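Mārtiņš Jaunzems keeps the trade records of four furniture makers in steel cabinets along the back wall of his office. Skollberg has the longest run of drawers. Clasten and Kiiskinen share the middle, and Distberg, which lasted the shortest time, fits in a single cabinet by the window.

He has spent most of the past decade on the history of the flat-packed chair, and his book on the subject goes to the printer this fall. It covers small northern makers that sold by mail between the 1950s and the 1980s, most of which left little behind except catalogs and invoices.

"People assume the records must be in a museum somewhere," Jaunzems said. "For the big names they are. For these four, they were in attics and in one case under a staircase."

He came to the subject through repair work. As a young man he fixed chairs for a secondhand dealer, and he began to notice that the same stretcher joint turned up on chairs with different labels. He asked the dealer about it and was told that everybody copied everybody. He didn't think that was a full answer.

The joint, he now believes, came from Skollberg. The firm was using it in chairs sold to schools before it appeared in any of the other catalogs. Kiiskinen picked it up next, with a longer bolt, and Clasten after that. Jaunzems has drawings from all three and has laid them side by side in the second chapter.

"You can follow it through the bolts," he said. "Skollberg bought a short bolt from a supplier in the same town. Kiiskinen was too far away to get that bolt, so they used what the local hardware wholesaler had. It was longer, and they had to make the leg thicker to take it. Customers liked the thicker leg. Then Clasten made the leg thick without needing to."

The mail order side of the business interests him as much as the chairs. A Kiiskinen ledger he bought at an estate sale lists 3,975 chairs sent out in one year, with the name of the railroad station each one went to. Most went to stations more than a day's travel from the factory. Returns were entered in red pencil, and there were 117 of them.

"That's a low figure for something you had to put together yourself with one wrench," he said. "I went through the reasons they wrote down. Missing bolt, missing bolt, cracked seat, missing bolt. One man sent his back because his wife had bought the same chair without telling him."

The instruction sheets were a problem for every one of the firms. Distberg's first sheet had no drawings at all, only a page and a half of text in small type. Jaunzems has tried to build the chair from it and said it took him most of an afternoon. The second sheet, issued in January of the following year, had five drawings and very few words.

He thinks the sheets deserve more attention than they get. Someone had to sit down with a chair in pieces and decide what a stranger would do first. At Clasten that job belonged to a bookkeeper, who tested each draft on her neighbors. Her notes survive, and Jaunzems quotes from them at length. She crossed out the word "simply" wherever the designers had used it.

Jaunzems teaches two evening classes a week on furniture history, and he uses the old sheets there. The students work in pairs. One reads the steps aloud and the other does what the voice says, without looking at the page.
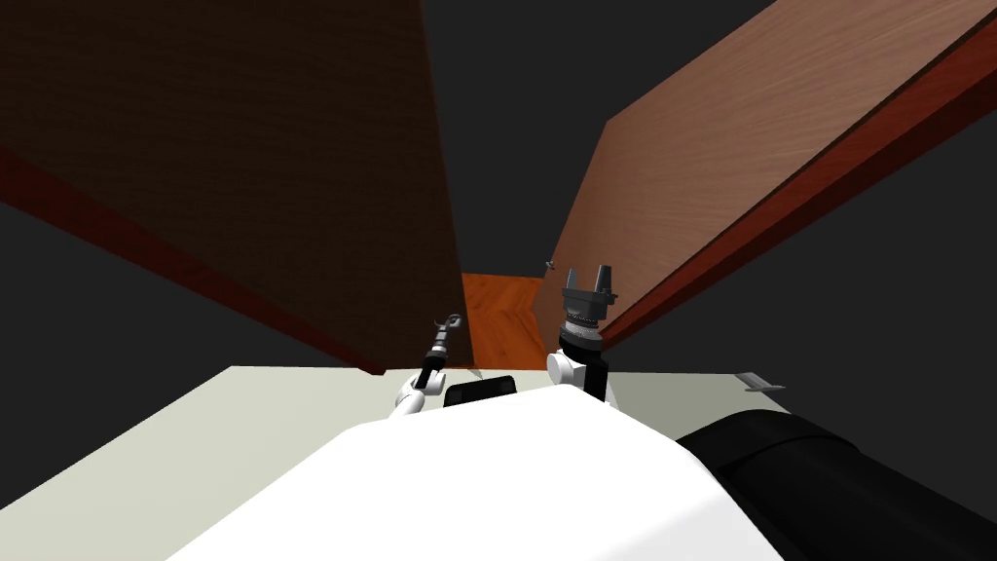

Computer-rendered view with two robot arms.

"They get annoyed with each other by step three," he said. "Then they start writing better steps. Left and right cause most of the trouble, because nobody says whose left."

Prices took him longer to work out than anything else. The catalogs give a list price, but few customers seem to have paid it. There were discounts for buying four chairs, discounts for schools and churches, and at Skollberg a discount for anyone who sent in the names of three friends. He found 76 letters from people claiming that last one. Several named the same friends.

Asked why three of the four firms closed inside a few years of one another, Jaunzems was careful. Lumber had gone up, he said, and so had freight. Larger stores were opening on the edges of towns, where a family could sit in a chair before paying for it. But he also found signs of trouble that had nothing to do with the market. Clasten had two owners who were not speaking by the end, and orders sat unopened while each waited for the other to deal with them.

"I don't want to write that the whole trade was swept away by one thing," he said. "I've read that version. It's tidy, and the account books don't support it."

Skollberg held on the longest. It stopped making chairs for the home and went back to schools, where it had started, and it kept a small crew at work until the building was sold. Jaunzems interviewed six people who had worked there. Most of them still own at least one of the chairs, and one has a full set in her kitchen that she bought as seconds from the factory door.

The book runs to 401 pages, longer than the publisher wanted. He gave up a chapter on paint colors to get it there and is still unhappy about it. The chapter may come out as a separate pamphlet - he has asked a printer for a price and is waiting to hear.

After that he plans to sort the Distberg cabinet properly. It came to him in grocery boxes, with the papers in no order, and he has only been through the top layers. He is also looking for a Distberg chair with the original paper label under the seat. He has seen one, at a flea market, and went to get cash. When he came back it had been sold.

"Forty minutes," he said. "The machine at the bank was out of order and I had to walk to the next one."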